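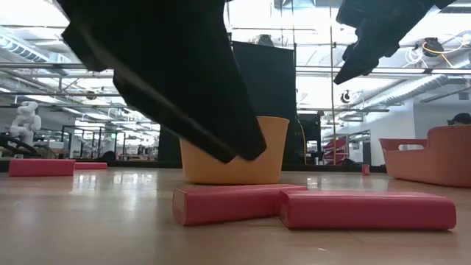

Thắng Mạch wrote in to say that my last page of tips had too much about cables and not nearly enough about what to do when you've been recording grasps since morning and they've all started to look the same. Fair enough! I do go on about cables. So this page is his, more or less: the small shop-floor habits that make a recording session go better, in no special order.

Search the tips Enter a word Go
Tips Projects Parts bin Letters About
Workshop > Robots > Recording examples

Move the clutter first, the cup second. When I began, I'd slide the cup a few inches after every take and feel very pleased with myself, and meanwhile the foam blocks stayed parked in the same spot all afternoon. The policy we trained on those takes was terrific as long as the blocks were there. Take them away and it would wander off like it had lost its glasses. Now the blocks get shoved around with my foot (clean socks, please) and the cup goes wherever there's room left over.

Leave something in the way. An orange-yellow cup standing by itself on a bare floor is an easy grab, and you'll get plenty of those without trying. Put it behind a couple of foam bars and the arm has to come in over the top, or from the side, and your driver has to think a little. I like to do the awkward ones early, while everyone still has patience.

Shiny floors. Oh boy. Polished wood throws the ceiling lights right back at the camera, and the reflections shift as the day goes on. I used to lay an old rug down for recording, and then the robot had opinions about rugs. These days I leave the floor as it is and record some in the morning and some late, so the glare is just one more thing it gets used to.

Practice takes don't count. I give each new driver a warm-up that goes straight into a folder called Satura, which I empty without looking. People relax so much when they know nothing is being kept! The first real take after that is usually smooth.

Keep the fumbles, but label them. If the finger bumps the rim and the driver recovers nicely, that's gold, and I mark it "recovered" and move on. If the cup goes skating off toward the baseboard, I mark it "lost." What I don't do anymore is let people stop and restart in the same file. Our Jarkdale set had 1732 takes in it when I finally sat down to watch them (with a very large pot of tea), and I pulled 126, nearly all for exactly that: a bad grab, a long pause, a hand reaching in to reset things, and then a perfectly good grab stuck on the end.

Say the instruction before you start. Out loud, then typed. "Pick up the cup" and "grab the yellow one" are both fine, and I want both, but I want them to come from the person driving and not from me at midnight filling in blanks.

Swap drivers before they get good and bored. I go with around 2 hours. A bored driver takes the same path every single time, and you can see it on the plots as one fat line where there ought to be a nice messy brush.

Wipe the lens with a dry microfiber cloth at every swap, and wipe the gripper pads too while you're over there. Foam crumbs get on everything.

Thắng also asks what I use for labels that peel off foam without taking a chunk with them. Painter's tape, torn small, with the name in soft pencil. Marker bleeds through and stays there, as our Flulura blocks will show anyone who turns them over.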